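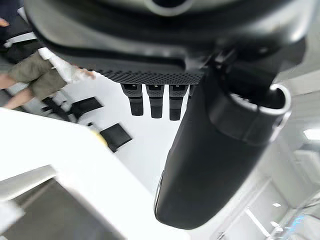
May 21, 2022

Back room, Veltby unit. Floor first today, then shelves, benches if time (there wasn't).

Swept the whole pale floor end to end, then mopped with the Tastness stuff, one capful to the bucket. Two capfuls last time left it tacky by the door. Grey streaks still by the sink, went over them twice, no better. Think it's old polish. Cường Hà says try warm water and washing soda, will do a patch behind the door before the rest.

Shelves: old labels peeled off the left hand bay, new ones on up to 31. Ran out of tape. Box 13 is in the wrong place again, it's spare hinges and belongs with the fixings. Moved it. Please leave it ther.

Chucked: dried up glue, split bucket, the odd castors. Kept the long offcuts, Jemal wants them for the coat rack.

Starkgate delivery came while the floor was drying so everything got stacked in the corridor. 2 cartons short on the note, rang them, they'll send in June. Delivery note is in the blue folder, not the tray.

Bin bags nearly out. Order the thicker ones, the cheap lot split when you lift them.

Still to do
- washing soda patch
- labels 32 onwards, need tape
- wipe down benches
- top of the tall cupboard, filthy, needs the steps
- find out who has the other broom

Stopped at lunch. Knees gone. Mop head is in soak, wring it out befroe you go home.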